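What is a print?

A print is a picture made by pressing. You make a shape on one thing, put ink on it, and press it onto paper. Then you can do it again and get nearly the same picture. A painting is made once. A print can be made many times.

The part that holds the shape is called the block or the plate. It can be wood, metal, lino or even a potato cut in half. Lino is a smooth, bendy sheet that was first made for covering floors.

To make a lino print, the artist draws on the sheet and cuts away the parts that should stay white. The parts left standing up will catch the ink. A roller spreads the ink over them in a thin layer. Paper goes on top and is rubbed with the back of a spoon, or squeezed in a press.

The picture comes out back to front. If you want to print your name, you have to cut the letters in reverse. Tomás Coughlan, a printmaker in Dromden, still checks his in a mirror before he cuts.

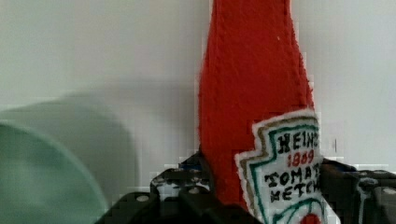
A toy ketchup bottle made of red felt.

Look at the bottom of a print and you may see two numbers in pencil, such as 19/65. The second number tells you how many prints the artist made. The first tells you which one you are looking at. All of them together are called an edition. When the edition is finished, some artists scratch a line across the block so that no more can be made.

Prints with more than one colour often need a block for each colour. Drahomíra Vaněk made a print of the harbour at Brolero with a yellow block, a blue block and a black block. Where the yellow and blue overlap, you see green. The edition was 34.

Words to know
Block: the piece that is cut and inked.
Edition: all the prints made from the same block or blocks.
Press: a machine that squeezes paper and block together.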